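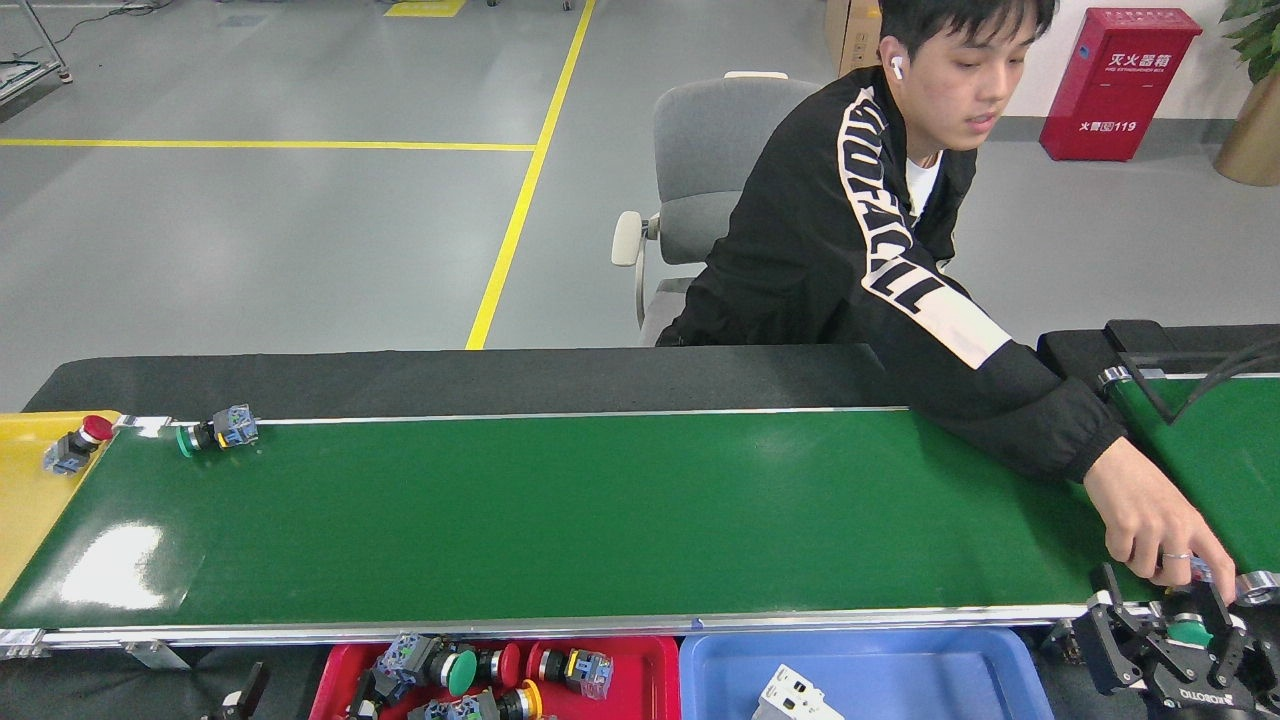 Field Trips

19 September 2022

The student automation club meets at the far end of Merkadport, past three doors that all claim to be the entrance. I tried each of them. Emiliano Mansilla, who runs the club and has clearly collected strays before, found me at the third.

This term's project is sorting push buttons. Red ones, green ones, mushroom heads, the sort you slap when a machine is eating your sleeve. The gripper picks up a button, the belt carries it along, and in theory everything ends up in the correct bin. The team calls its sorting program Fang, a lot of name for something that spent my first half hour confusing red with green.

I was given a chair and told to keep my elbows off the belt. Caoimhe Ó Dálaigh, second year, explained the scoring: 600 points for a clean run, minus a penalty for every button on the floor. Their best run in July lost six buttons. One went under a cabinet and is still on the books as missing.

Most of the afternoon went to waiting, nudging and running it again. Somebody leans over the belt, somebody else says "don't touch it," and it has already been touched. I found this oddly relaxing — like fishing, with more cables.

They compete against Elteris next, whose team has matching shirts. Emiliano brought up the shirts twice. Visitors are welcome at practice, and the middle door is the one that opens.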